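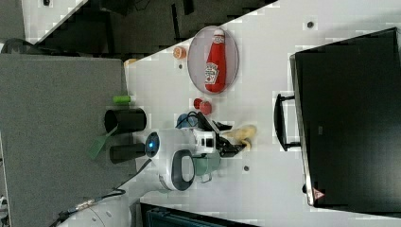

The practice table at our place, arm at work.

Posted by pat_in_packing

I pack meal kits for a small company and they put an arm on a table at the end of our room. It picks things up and puts them down all shift. My supervisor says our jobs will change but not how. Has anyone been through this? Do hours get cut first, or do they move people?
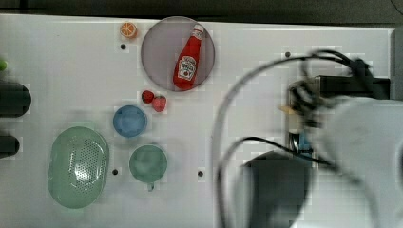 Marius Dumitrescu

Job changes come in slowly, going by what I saw at Humden. I packed there for 11 years. When the arm came, two of us were moved to setting out and checking items, same pay. The table had the same sort of mix yours has, a ketchup bottle on a plate, strawberries, a colander, and every time the layout changed a person had to do it. Our hours stayed the same until November, then the late shift was dropped. Ask for the new duties in writing, and ask who covers when the arm stops.

clidlow_nights

It depends on the company. Ours never told us anything. Get your resume ready.

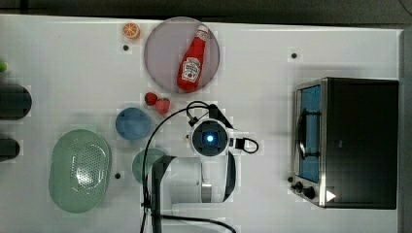

Clidlow, August 30, 2020

Adding to my answer now that I'm off shift. They trained 2 people out of the whole line to run the thing and the rest of us found out from the schedule. If there is a sign-up for training, put your name down the first day. I waited and the places were gone. You don't need to know computers for it.
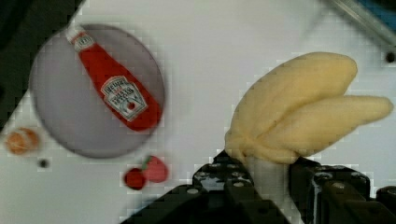

The other thing is breaks. We used to stop when the line stopped. Now the arm keeps going and somebody has to stay with it, so we take turns. Bring that up early.

Comments (3)

ballex_fan: Same with the breaks at my work.

pat_in_packing: Thanks both. I asked about training and they are going to post a list.

rw200: Was the late shift dropped for good?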